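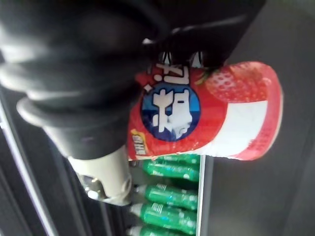

Nellex Brings the Corner Store Indoors with Temba Snack Shelving

New compact shelving line gives offices, dorms and waiting rooms a real snack aisle in a very small space

Nellex is delighted to announce Temba, a compact metal shelving line made for small indoor snack corners. Orders open in August, and the first 400 units will go to workplaces, student housing and clinics that signed up during the spring trial.

Temba grew out of a simple wish: to let people browse. Most break rooms offer a vending machine or a drawer of granola bars, and neither one is much fun to look through. A proper shelf is! Chips, gum, fruit sodas and milk tea can share one unit, at a height where you can read the labels and change your mind.

"I grew up around the corner from a tiny grocery, and I could spend half an hour choosing one drink," said Mwende Mbwambo, product lead at Nellex. "We wanted that feeling back. When we started stocking the test shelves with bottles and cans in all those colors, people from other departments began wandering over just to see what was new."
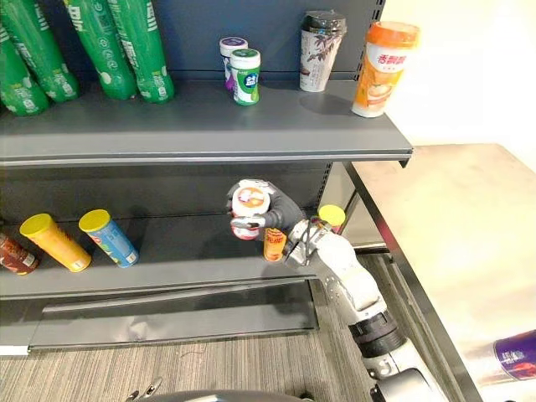
The trial ran for 13 weeks at 58 locations, and the stocking teams had plenty to say. Small jars of gum were easy to lose behind taller drinks, so the stocking guide now suggests keeping them toward the front. Chip canisters raised the liveliest debate. Some teams stood them up to save room, others laid them on their sides so the lids showed, and both camps are still sure they are right. The shelves are plain and open, so either way works – and a mix looks great too.

Gray was the clear favorite among the finishes tested. Snack packaging is bright enough already, and against a quiet background a yellow lid or a red can really stands out from across the room.

Nellex also recommends a separate table close to the shelf for sorting new stock. Stainless steel wipes down easily and puts up with a lot of sliding and bumping, and a few scuffs won't matter.

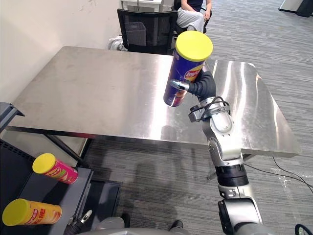
Stocking Partners

Janix will supply mixed drink and snack cases sized for the Temba shelves, with a changing choice of canned sodas, bottled drinks and cup milk teas. Zultik will handle delivery and setup.

"A setup takes us 30 minutes, and then comes the good part, which is filling it," said Burgi Leitner, who manages installations at Zultik. "Everyone has an opinion about what goes on the top shelf. I vote for the tall bottles – but I get overruled a lot."

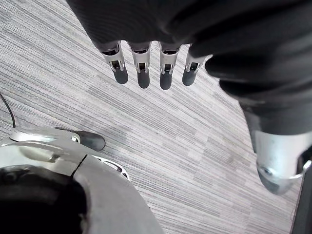
Availability

Temba units can be ordered directly from Nellex beginning in August. Each order includes the printed stocking guide and one starter case from Janix. Trial locations may keep their current shelves and add a second unit at the same price.

Press questions and requests for a showroom visit can be sent to the Nellex press desk, attention Mwende Mbwambo. Visits are held in the morning, before the shelves are restocked for the day.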